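**Sheets with writing on them – yes or no?**

**plumcrate** · May 2021

ok so need opinions fast, return window closes soon. Got a set from Votero, teal diamonds and then a bunch of stripes toward the top, and one stripe has WORDS. I knew about the diamonds. Did not clock the words. Spouse loves it. I'm 50/50. Do you get used to it?? Also is there a right way round to put the thing on.

**gable_end**

No. Never words. Bed is for sleeping not reading

**nineteenthsock**

Disagree w/ gable. Had a Kustby set with the alphabet on it for years, stopped seeing it after a week or so. Softest sheets I ever owned. Keep them if the fabric is good, that's the only question. Is the fabric good?

**plumcrate**

Fabric is nice! Kinda thin but nice. Washed once, wrinkles like crazy tho.

**gable_end**

thin AND wordy. send it back

**tomatobasement**

Wrinkles – pull it out of the dryer while it's still a bit damp and put it straight on the bed. Don't fold it first. My Herath ones had a crease down the center that lived there forever because I kept folding them the same way in the closet.

Which way round: band with the words goes up by the pillows imo. Then the pillows cover half of it and you both win.

**nineteenthsock**

Nope, words at the foot. Blanket goes over it, gone. Up top you'll be looking at it every time you sit up.

**tomatobasement**

At the foot it's upside down for one person or the other and it will bug you forever. Top.

**nineteenthsock**

who is reading it from the foot of the bed

**gable_end**

burglars

**quiltish_4**

Mod-ish note, we have a whole thread on printed bedding already, 31 pages, but fine. Things to check before you decide:

- Return policy. Votero took mine back washed, Zusside wouldnt. Read the slip.
- Does the print fade. Hang it inside out if you line dry.
- Anything dark and fuzzy on a new light sheet = lint. Keep fleece off it til it's been washed a few times.
- Count your pillows. 4 pillows hides any stripe ever made.

**plumcrate**

ok this is it on the bed. Text starts EVERYDAY WISH YOU HAVE A NICE DREAM and then goes again

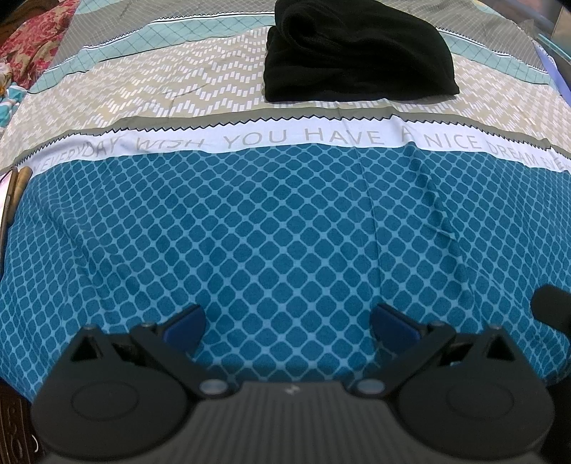
## Replies since the picture

**tomatobasement**

oh that's way better than I expected?? The teal is great. Beige bit with the little dashes too. Keep it.

**gable_end**

Zigzags, diamonds, chevrons, a grid and a sentence. That's five sheets. Teal is fine I'll give you teal

**quiltish_4**

Literally said no fleece and there's something black and fleecy-looking sitting right on the beige. Move it lol

**plumcrate**

moved!! folding it now

**nineteenthsock**

"everyday wish you have a nice dream" is kind of sweet. Grammar's off but I'd take it over a blank sheet. And those wrinkles are nothing, mine look worse ironed. Still say foot of the bed.

**plumcrate**

Keeping. Going with top for now, pillows on it. If it drives me nuts I'll flip it round. What do you all wash at btw, label is already half rubbed off

**tomatobasement**

cold, gentle, low dry. And take a pic of the label before the other half goes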